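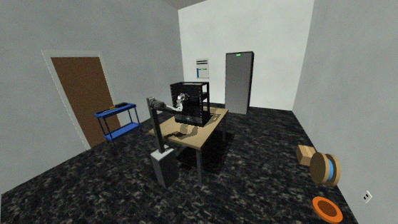 Wultbridge Community Help > Home and Small Office

Moving network equipment into a small spare room, where should the rack go?

Posted by spareroom_setup, 14th November
Print this page | E-mail this page

I am moving all my network equipment out of the hall closet and into the smallest room in the house. The closet gets too warm in summer and I can't reach the back of anything without taking the shelf out. The room has carpet, one outlet on each of two walls, and a door that I would like to keep closed most of the time.

The equipment is a modem, a router, a 24-port switch made by Gronadlow, a patch panel, a small file server and a battery backup. The battery backup is by far the heaviest piece. I bought a used open-frame rack to hold it. It is a Groltodico, 11 units high, with four posts and no side panels or door. There was no manual in the box and no screws either, so if someone knows what screws it takes that would help too.

What I can't decide is where to stand it. My first thought was a table so I don't have to kneel down every time I plug something in. My spouse thinks it should be on the floor in the corner because of the weight. I could also mount something on the wall, but the walls are drywall and I don't know where the studs are yet. I also need some of the room for a desk, so I can't put it right in the middle and walk around it.

Other things I'd like to know:

Is carpet a problem? I've read that static can damage equipment and I've read that it doesn't matter in a house. The carpet is short pile and glued down, so taking it up would be a big job.

How far from the wall should the back of the rack be?

Will the room get too hot with the door closed? There is a supply vent in the ceiling but no return.

The cable from outside comes in at the closet, so I'll need to run at least one line from there to the new room. It has to go along the hall and through one wall. I would like to do that part once and not again.

I am not in a hurry. The closet is fine in winter, and I'd like to have everything moved before June.

patchpanel_pete_no_more

A table is OK if it's a good one. I had mine on a table for years.

Put the heavy battery on the bottom. Better still, don't put it in the rack at all, put it on the floor under the table and run the cord up. Then the rack hardly weighs anything. A switch and a patch panel are light.

Don't worry about the carpet. Touch something metal before you pick up a circuit board. I never had any trouble with it.

For screws, take one of the rails to the hardware store and try them until one fits.

Gronadlow_owner

I'll take these in order, because the first decision affects the rest.

Table, floor or wall

Add up the weight before you choose. The weight of each piece is in its manual or on the maker's support page. Include the rack itself, which people tend to leave out, and include the cables. A bundle of network cable pulling on the back of a rack is heavier than it looks.

Then look at the table. The number that matters is what the table is rated to hold, and you won't find that for most household tables. If you don't know it, look at how the legs are fastened. Legs that bolt through a frame under the top are good. Legs that screw into a plate on the underside of the top will loosen over time when the weight is high up, and the table starts to sway. Push on the top edge of the table from the side with your hand. If it moves noticeably when it's empty, don't put a rack on it.

If the table passes, set the rack so that all four corners stand on the top with some space between them and the edge. Put it toward the end that is closest to the wall with the outlet. Don't set it on the middle of a long top, since that is where the top will sag. Put a piece of thin rubber mat under it so it doesn't slide when you pull on a cable. If your rack has holes in the base, you can bolt it through the tabletop, and I would do that if you have children or a large dog.

I agree with the answer above about the battery backup. Floor, under the table, on a board. Keep it where you can see the front panel, because you will want to read the lights when the power is out. Check that the cord from it reaches the rack without being stretched.

Floor is fine too. It's the safest choice for weight. The drawbacks are dust and your knees. If you go with the floor, put the rack on a square of plywood that is larger than its base in both directions. That stops the feet from sinking into the carpet unevenly, and it gives you something to screw the rack down to.

I would skip the wall. Four-post racks aren't made to hang. You would need to buy a different one with a bracket designed for it, and you would need to hit the studs.

Carpet

In an ordinary house the equipment itself is not at much risk when it is assembled and plugged into a grounded outlet. The cases are grounded and a shock from your finger goes to the case. The risk is when you have a cover off, or when you are handling memory or a bare drive. Do that work in the kitchen.

Dry winter air is what makes it worse. If you get a shock from the doorknob every time you go into the room, raise the humidity a little or put a hard mat in front of the rack to stand on. Your outlets should be three-prong and properly grounded. A cheap plug-in tester will tell you, and it's worth doing before you move anything. If one shows a fault, have an electrician look at it.

The other thing about carpet is fibers. Fans pull them in. Vacuum the room more often than you used to and check the vents on the server when you do.

Space behind the rack

Leave enough that you can get your arm in behind it with a cable in your hand and see what you're doing. For me that is 2 feet. If you can't give up that much of the room permanently, turn the table at an angle to the wall. It looks a little odd but it gives you access to the front and the back from the same side of the room, and the corner behind it becomes a place for the slack cable. You could also put the table on locking casters, but I don't like casters on carpet with something top-heavy.

With an open frame you don't need to leave room for a door to swing, so you have already saved some space there.

Heat

What you listed won't make very much heat. The server is most of it. The trouble with a closed room is that the heat has nowhere to go, and with no return vent the supply air can't get in easily either. Leave a gap under the door or cut the door down slightly. Put a thermometer on top of the rack, close the door for a full day in warm weather and read it in the evening. If the number bothers you, leave the door open for a few hours in the afternoon before you spend money on a fan.

Don't stack things directly on each other, and leave an empty space above the server if you can. You have 11 units to fill and it doesn't sound like you'll need all of them.

The cable run

Run more lines than you need. You said at least one. Run two and a pull string. The work is in getting through the wall, and the second line adds very little to it. Label both ends before you pull. Keep the line away from electrical cable where they run side by side, and cross at a right angle where they have to cross. Leave a loop of 6 feet at the rack end so the table can be moved out later without unplugging anything.

Put the patch panel at the top of the rack with the switch right under it. Use short patch cords between the two.

Screws

There are three common types. Look at the rails. If the holes are square you need cage nuts, and the screws come in the same bag as the nuts. If the holes are round and already threaded, they will most likely be 10-32 or 12-24. Don't force one to see if it goes, because the two are close in size and you'll ruin the thread.

spareroom_setup

Thank you both. The holes are square, so cage nuts. I pushed on the table I was going to use and it moves a lot, so that one is going to stay in the garage. I have an older one with bolted legs that I'll try. I like the idea of putting it at an angle. The desk can go on the opposite wall.

I tested the outlets. One is fine and one shows an open ground, so I'll use the good one for now and get the other one looked at.

tian-hall-closet

I did nearly the same move last year and would add one thing. Take photos of every cable in the old location before you unplug any of them, and put a piece of tape on each one with a number. I thought I'd remember and I didn't. The phone line for the alarm panel was plugged into the back of the modem and I left it off for a week without noticing.

Also call your internet provider if you are planning to move the modem itself. Mine could be moved by just plugging it in at the new spot, but some of them need the signal checked. If you are leaving the modem in the closet and only moving the rest, you don't need to call.

I put mine on the floor. It's been OK. I do wish it was higher.

Reference number for this page: 591
Replies are the opinions of the members who wrote them.

Contact Wultbridge Community Help | Copyright Wultbridge Community Help. All rights reserved. | Back to top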